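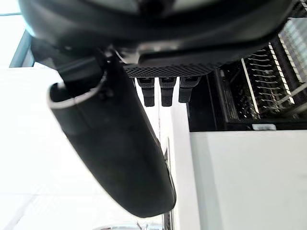 Which recipes are in the Oko pantry collection? Everything from Vibeke Hjaltested's card boxes that could be typed up without guessing, 683 cards to start with and 660 once the repeats were merged.

Oko is a plain text set of home recipes, one file per card, mostly soups, breads, pickles and a truly surprising amount of rhubarb. Vibeke kept the cards over many years, and we've left her wording alone wherever we could, including her notes to herself ("less salt, remember last time").

What's in each file
title, then servings if she gave them, then ingredients, method and notes. Amounts stay as written. A "coffee cup" is still a coffee cup, because we never settled how big hers was — please don't convert it and send it back to us!

Known gaps
19 cards have no oven temperature. In 18 files the title is ours, and those are marked with a star. The Hviid folder holds the Christmas baking, and it's the one most likely to have spelling slips, so do be patient with it.

Versions
2025-11-09: merged repeats, fixed the broken fractions in the bread folder, moved jams out of pickles.
The next update is planned for February and should add the cake index.

Cook from it, print it, share it with your family. If you pass on the whole set, please keep Vibeke's name with it.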